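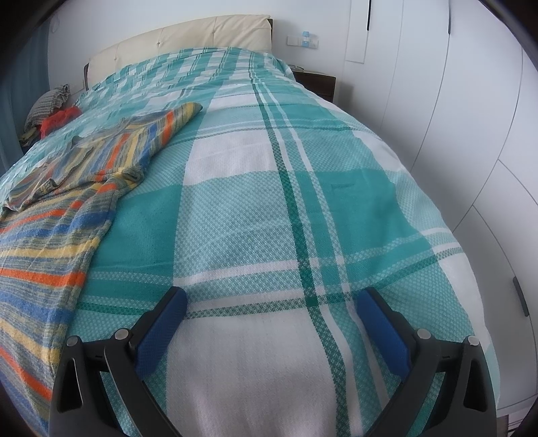 The Saturday the beds got stripped (sort of)

Saturday, April 13, 2024

So I had big plans for today. Wash everything, rotate the mattress, put the summer bedding on, be a person who has it together by lunch. It is now almost four and I'm sitting on the hallway floor with a cup of tea and the dryer going, writing this instead.

The teal plaid blanket is my favorite thing we own, and I will hear no arguments! I got it from a little shop called Duvero when we went up to the lake two years back, in August, when it was far too hot to be thinking about blankets. It has that diamond-like weave you can feel when you run your hand over it, and it's big enough to hang down both sides of the bed, which matters if you sleep next to a blanket thief. I do. We've been married 20 years and I have been cold for most of them.

Then there's the striped towel. Orange, cobalt, mustard, a bit of cream, a grayish blue... it goes with nothing. It doesn't go with the bathroom and it certainly doesn't go with teal plaid, but everybody in this house reaches for it first, so it spends half its life spread across our bed waiting for me to fold it. My sister-in-law Hayley Stockdale gave it to us along with a matching bath mat that the dog took care of in a week.

I did try to be sensible about towels last winter. I bought a set of plain white ones from Terau, very hotel, very grown up. They're gray now. Stripes forgive a lot more, is all I'm saying.

What I want to sort out next is the pillow situation up by the headboard. I keep swapping covers and dropping things on top of them, and by Friday it's a heap. Shirley Heywood (hi Shirley, I know you read these) swears by keeping a basket next to the bed and throwing everything in there until laundry day. I like it in theory. In practice I would have a heap and a basket.

Oh, and for anyone who asked about cleaning a tufted headboard: soft brush attachment on the vacuum, low suction, and go around each button slowly. Ours is cream, so I do it once a month, or whenever my mother is coming.

The dryer just buzzed. Sheets are next, and I still haven't touched the mattress.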